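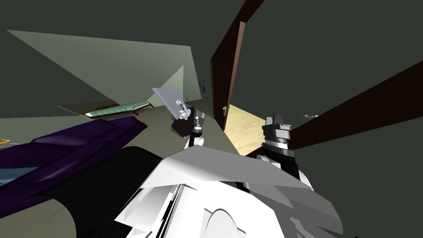
Why does a planner that's fine with two empty hands get so slow when one of them is holding something? Because the held thing becomes part of the arm, and every collision check you were getting cheap now has to include a big flat shape sticking out past the fingers.

I've been on this since the start of May, so you're all getting a thread. Sorry in advance to everyone who follows me for bread.

Setup: two arms, one torso, simulated house, left hand carrying a thin flat panel, right hand free. We run it in Borik, our in-house sim, which renders everything in flat colors and zero textures. I've gotten weirdly fond of it. Walls are green, the sofa-ish thing is purple, who needs wood grain.

The planner is called Gelon. Sampling-based, nothing exotic. With nothing in the hands it gives me a path in 40 ms and I go on with my life. Attach the panel and the same query took 390 ms. Same start, same goal, same room!

First guess was the door. There's an open door right behind the workspace and doors are thin and tall and generally rude to planners. So I deleted the door. It came back at 390 ms. Put the door back, apologized to the door.

Second guess was the mesh. The panel comes out of somebody's CAD export and I figured it was a simple box. Friends, it had 427 separate convex pieces. For a rectangle! The decomposition tool saw rounded corners and lost its mind.

Swapped in one box with a little padding and we dropped to 200 ms. Better, but still five times the empty-hand number, and I'd already told people in the channel it was fixed. Lesson I will not be learning: wait before posting in the channel.

So then I did what I should've done on day one and turned on the profiler. Most of the remaining time was going into checking the panel against the gripper that's holding it. Every sample. Over and over. Of course they're touching, that's what holding is.

We have an allowed-collision list for exactly this. When you grasp something, the finger links get added. But our gripper model has a bunch of little links besides the fingers, and those never made it onto the list. They sit close enough to the padded box that the cheap bounding check always says "maybe" and kicks it to the expensive one.

Thanasis Pappas spotted the second half of it, which I would've missed for another week. The padding was applied in the object frame before the grasp transform, and the transform was being rebuilt from scratch for each link pair. He moved it up one loop. One loop. I bought him a coffee and he asked for a pastry too, fair.

Where we landed: whole hand goes on the allowed list at grasp time, transform gets computed once per sample, box gets padded on the outward faces only. Haven't rerun the full benchmark set yet so I'm not posting a final number, see above re: the channel.

A couple people asked about the other direction - what happens at release? You have to take the links back off the list, and if you forget, the planner will happily drive the hand straight through the thing it just put down. Ask me how I know. (There was a table involved.)

Also someone asked if Sarantis handles this for you. It's our task layer, it sits above all this and just says "pick" and "place", so it only knows what Gelon tells it. I'd like the attach/detach stuff to live up there eventually, it's kind of silly that a motion planner keeps track of what's in your hand.

Still open: the free arm. Right now it treats the panel as an obstacle wherever the left arm is at the start of the plan, then both arms move, and the panel moves too. We replan up to 10 times a second so it mostly gets away with it. Mostly is doing a lot of work there.

If you've done coupled two-arm planning with a big held object and didn't hate it, please tell me what you used. I've read the papers. I want the version where somebody complains about it.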